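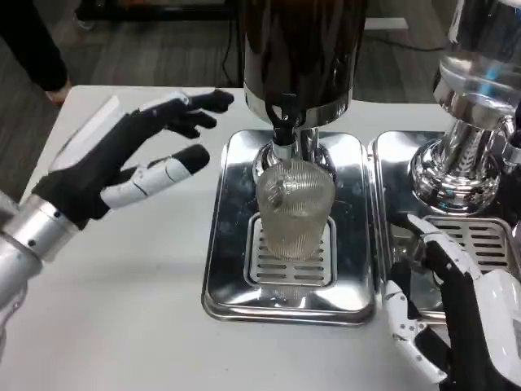
The Robot That Wouldn't Stop Pouring

Pouring a drink is easy. You have probably done it hundreds of times, and most of it even went in the glass.

Now try it the way a robot has to. Pretend you have never seen a cup. Pretend your fingers can't feel much. Pretend that the word "enough" means nothing to you until somebody turns it into a number. Ready? Please stand well back from the carpet.

This is the story of Arthur, a robot with two arms, two hands and no opinion on orange juice. Arthur worked at the Kemham workshop in the town of Gernthorpe, where a team was teaching him to serve drinks. One afternoon in March he served a great deal more drink than anybody had asked for.

What was supposed to happen

The plan had 4 steps. Put a cup under the spout. Open the spout. Wait until the cup is full. Close the spout.

A person does all this without thinking. You watch the juice climb, you hear the sound change as the cup fills, and if a friend yells "Whoa!" you stop. That gives you three different warnings, and one of them is very loud.

Arthur had one warning. A small scale sat under the drip tray and weighed whatever was on it. When the scale said the cup was 75 grams heavier than when it started, a computer program called Siltia told Arthur's hand to close the spout. It was only a small drink, but Arthur was only a beginner.

What happened instead

The spout opened. The juice came out. The scale said: 0 grams.

More juice came out. The scale said: 0 grams.

The cup was now full, in the opinion of everyone in the room except Arthur. The juice went over the rim and into the tray. The tray filled up too, because trays are not very deep. Then the juice crossed the table and started down the side.

The scale said: 0 grams.

Arthur held his hand perfectly still the whole time. He looked very calm. A robot looks calm when things are going well and when things are going terribly, and this is one of the annoying things about robots.

Somebody pressed the big red stop button, and Arthur stopped. The spout, however, was still open. It had been opened by a robot hand, and now the robot hand was frozen in place beside it. A person had to reach in and close it. By then 716 grams had come out, which is more than nine times as much as the plan called for. They know the number because they weighed the jug before and after. Weighing things properly had suddenly become very popular.

Whose fault was it?

You may be thinking it was Arthur's. Poor Arthur. He did exactly what he had been told, and that was the trouble.

The scale wasn't really broken, either. Its plug had worked loose, probably when the table was moved. A scale that is not plugged in has nothing to say. Siltia was expecting a number, though, so when no message came, it filled in the blank with a zero.

Think about that for a moment. Suppose you ask your brother how many cookies are left and he doesn't answer. You could decide that he didn't hear you. Or you could decide that there are no cookies. These are two very different situations, especially if you are hungry.

"Zero" and "I don't know" are not the same answer. Siltia had mixed them up. Engineers call this kind of mistake a silent failure: something stops working and doesn't make a fuss about it. Loud failures are much nicer. If a machine goes BANG, everyone looks up.

How they fixed it

First they fixed the plug. It took less than a minute, and some people would have gone home at that point. But plugs come loose again, so they kept going.

Next they taught Siltia to say "I don't know." If the scale goes quiet now, Arthur isn't allowed to pour at all.

Then they added a timer. A small drink should take 8 seconds. If the spout is still open after that, it gets closed, whatever the scale thinks.

The last change was to the spout. It used to stay however you left it. Now it has a spring, and the spring wants it shut. Arthur has to hold it open, and when somebody presses the red button, his fingers let go and the spring does the rest. This is called failing safe. It means that when everything goes wrong, the machine ends up doing the most boring thing possible.

You have seen this before, by the way. On many lawn mowers there is a bar you have to hold against the handle. Let go and the blade stops. Drinking fountains often work the same way, only with less grass.

Before Arthur tried again, they tested the fixes by causing trouble on purpose. They unplugged the scale. They pressed the red button in the middle of a pour. They put the cup on upside down, which has very little to do with scales, but somebody wanted to see.

They did all of this with water. Juice, they had learned, is sticky, and it gets into places on a robot where you wouldn't think there were places.

Try it yourself (outdoors, or over a sink)

You need a plastic cup, a pitcher of water and a friend who can keep a secret.

Close your eyes and pour slowly. Your friend says "okay" every second, and "stop" when the cup is nearly full. Easy enough.

Now do it again, but this time your friend chooses a moment to go silent and stay silent. What do you do? If you keep pouring, you are Siltia on a bad day. If you stop as soon as you miss an "okay," you have invented something engineers call a heartbeat check, and your shoes are probably still dry.

Swap places afterward. It's only fair.

Words to know

Sensor: a part that tells a machine about the world, such as a scale or a camera.

Silent failure: when something stops working and gives no warning.

Fail safe: to end up in the least harmful position when something goes wrong.

Emergency stop: the big red button. It is not for pressing to see what it does. It does what it says.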